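Eight Afternoons with a Yellow Board

Krisztina Somogyi warned me on the phone that I would be bored. "You will watch me put a block in a slot," she said, "and then you will watch me take it out, and then I will offer you coffee." All of this happened, in that order, and I stayed until the building's lights went down anyway.

She works at Dirholm, a small company above a bicycle shop that teaches assembly tasks to robot arms. Her title is demonstration lead, which she finds a bit grand. What she does, most days, is sit at a desk with a controller in her right hand and steer an arm a few feet away through a wooden-toy sort of problem, slowly, again and again, so that a learning program can study how she did it. Before that she spent years repairing clocks with her uncle, and before that she wanted to be a dentist (she still talks about teeth more than you might expect, mostly to explain how it feels when a piece is almost seated).

"People think the hard part is the robot," she told me, pulling her chair in. "For me the hard part was learning to be boring with my hands. When I fixed clocks I had all these little flourishes, I'd turn a thing over, I'd tap it. If I do that now, the arm learns to tap. We had a policy last April that tapped every single piece twice before letting go, and everyone knew exactly whose fault it was!"

The puzzle she was on when I visited is an interlocking one. There's a thick yellow board with channels cut into it, and a handful of colored pieces that have to go on in the proper order. The green bar comes first. Krisztina likes it, she says, the way you like the easy cousin at a wedding. The blue-violet cross she likes a good deal less, and she has opinions about the red one, with its notches, that I have promised not to print in full.

"The green bar forgives you," she said. "You come down a little crooked and it more or less lies where you wanted. With the red one you have to know which way it's facing before you ever close the fingers, because once you've picked it up wrong, you've picked it up wrong, and then you have to show the robot how a person fixes a mistake. Which we do want! We just don't want it forty times before lunch."
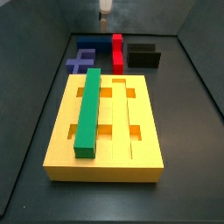 Teaching by Hand, Teaching from the Chair

There are two ways of showing the arm what to do, and Dirholm uses both, though not without some friendly arguing. The first is to take hold of the arm itself and move it through the job, joints loosened, the way you might guide a child's hand with a pencil. The second is the remote way, from the desk. Heino Liepiņa, who wrote much of the control software and sits close enough to Krisztina to hear her sigh, prefers the second for anything with a tight fit.

"When you push the arm around yourself, you're feeling things the robot can't tell us about," he said. "Your wrist knows the bar is touching the side of the channel. None of that gets written down. From the chair you only have what you can see on the screen, so if you manage it, there's a fair chance the robot can too."

Krisztina agrees with him up to a point. She still likes to begin a new puzzle by hand, walking the arm through it a few times with nothing being recorded, until she knows where her elbow would want to go if it were her elbow. Then she sits down and starts properly. For the yellow board she has saved 138 demonstrations over eight afternoons, and the plan is to reach 200 before anyone trains on them.

I asked what she throws away. Quite a lot, she said, and went a little pink. A run where she paused to sneeze is gone. A run where she dragged a piece across the board stays in if she recovered nicely, and goes if she got cross with it. "You can see it when I'm cross. The gripper gets this hurry in it. Heino can spot it from the graph, he doesn't even need to watch."

The Coffee, as Promised

Over coffee she showed me the notebook she keeps beside the controller, a habit left over from the clocks. It's mostly short remarks to herself: come in higher, wait, let go before you lift. One page just said "cross, cross, cross," and I honestly couldn't tell whether she meant the piece or her mood. She said it was a fair mixture.

Does she mind that the whole idea is for the arm to manage without her? She thought about that for longer than I expected, turning her cup.

"My uncle showed me how to seat a balance wheel, and then he went and had his lunch," she said. "I thought that was a lovely thing for him to do. I'd like to go and have my lunch."

Then she put the cup down, rolled back to the desk, and asked if I wanted to try one. I did. Heino kindly deleted it.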